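Rehearsing the Grab

The arm on Gwendolyn Bellamy's bench in Clarkton has four printed joints, two recycled stepper drivers and a parallel gripper she has rebuilt more often than she cares to list. Before any revision reaches the printer, it has to survive the simulator.

Bellamy shares the workshop with Li-hua Tsao, who writes the control code. Their project, Daken, began in November as a way to clear small objects off a crowded surface. Printing a pair of fingers took most of an evening, and a bad approach angle could strip a gear in a second. Tsao moved the testing into a rendered room and kept the printer for designs that had earned the filament.

A standard run is 400 attempts with the camera fixed to the gripper body. Each attempt shifts the objects, the lighting and the textures. A run of 1,000 is reserved for changes to finger geometry, and it ties up the workshop's one decent graphics card overnight.

The test objects are chosen for awkward outlines. A mug has a smooth curved wall and a handle that can snag a fingertip. Extruded letters are worse — they have slanted legs, narrow crevices and no obvious pair of parallel faces to close on.
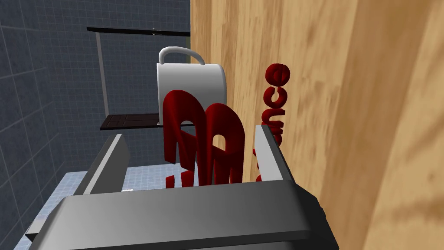 What the wrist view costs

A camera on the wrist sees the target well until the last part of the approach, when the gripper's own body starts to hide it. In the render, the front rim covers the lower parts of the red letters, and the right finger partly hides the start of the word running down the wood. Tsao's planner therefore stores its last clear estimate and closes on that.

The stored estimate drifts if the arm flexes. Bellamy measured the flex by hanging 100 grams from the fingertips, then stiffened the forearm with a second rib. Revision 14 is the first to carry it.

Gripper files are posted on the Larnach workshop's server under the date 2023-07-18. The planner is still in a separate branch, and the forearm screws need thread locker.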